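Chapter 7
Main Memory and the Cost of Distance

7.1 Introduction

Chapter 6 treated the processor as if every value it needed were already at hand. For most instructions in a running program this is close to true, but the exceptions decide how fast the program finishes. A processor that must fetch a value from main memory may wait 200 clock cycles or more before it can use it. In that time it could have completed several hundred simple additions.

The delay has two parts. The first is the time the memory chips take to find the requested row, read it, and select the right columns. The second is the time the request and its answer spend in transit, including any wait in the queues of the memory controller. Designers can shorten the second part by keeping the wires between processor and memory short, and this accounts for a feature common to most desktop motherboards – the memory slots are placed next to the processor socket.

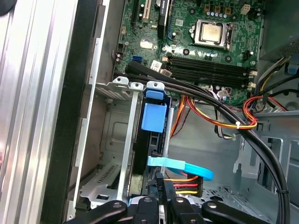 Figure 7.1 Processor socket and memory slots on a desktop motherboard.

Expansion cards are less sensitive to distance. A network adapter that waits a little longer for its data will seldom slow the machine as a whole, so its slot can be placed farther off.

7.2 Latency and bandwidth

Two measures describe a memory system. Latency is the time from a request to the arrival of the first byte. Bandwidth is the amount of data delivered per second once transfer is under way. The two are often confused, and they respond to different remedies. Adding a second memory channel can double peak bandwidth while leaving the latency of a single idle-system request almost unchanged.

Consider a program that follows a linked list of 300 nodes scattered through memory. Each node holds the address of the next, so no request can begin until the one before it has been answered. If no node is in the cache and each access takes 200 cycles, the walk takes 60,000 cycles, and extra bandwidth does nothing to reduce it. 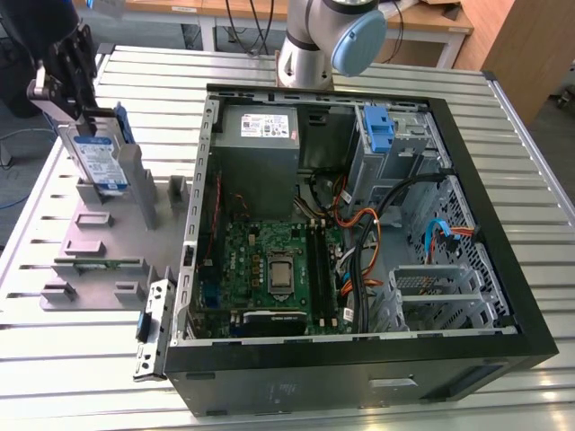 A program that sums an array of the same length behaves differently. The addresses are known in advance, requests can overlap, and each block brought into the cache holds several neighboring elements. Here bandwidth matters more than latency. Exercise 2 at the end of the chapter asks for the cycle counts of both programs under the Branstead timing model, which is set out on page 159.

The rest of the chapter deals with the organization of a memory chip (7.3), the controller (7.4), and the scheduling of requests (7.5). Readers who have not met the terms "row" and "bank" should begin with the short review in Appendix B.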